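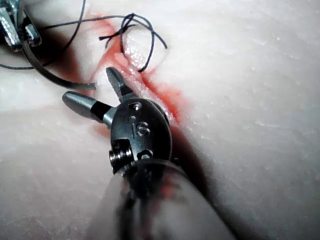
The Altolon Suture Kit is a training and recording package for robotic surgery systems, sold by Hosto. It was introduced in July 2020 and is used in teaching labs and in the development of automated suturing software. The kit is not cleared for clinical use.

The standard package contains synthetic tissue pads, simulated blood, suture material and a software license. Hosto supplies the pads in cases of 80. A wrist camera mount, called Kakine, is sold separately and fits one instrument arm.

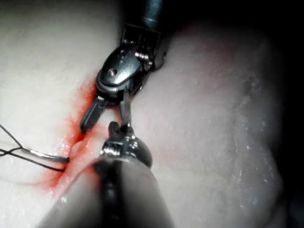

Exercises in the Altolon curriculum are grouped by the number of instruments required. Single-arm drills cover needle pickup and placement. Two-arm drills cover transfer and knot tying, in which the instruments work at close range beside a red-stained seam and their tips come together or nearly so. Scoring is based on path length, completion time and the spacing of stitches. The software stores each attempt as a separate record, and the reference library shipped with version 2 holds 2423 of them.

Automated operation is handled by an optional module, Seixas, which plans one stitch at a time and returns control to the operator after each knot.

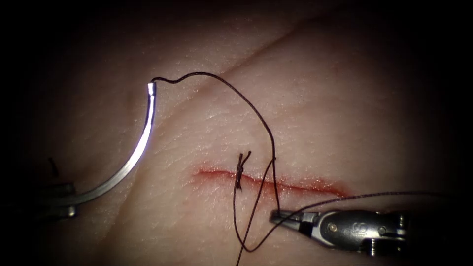
The module requires a fixed overview camera in addition to any wrist cameras, and must be recalibrated when a pad is replaced. In the maker's bench test, Seixas completed 441 stitches with some 205 operator interventions, most of them for slack thread. Version 2 added a thread tension warning. Pads from the first version remain compatible.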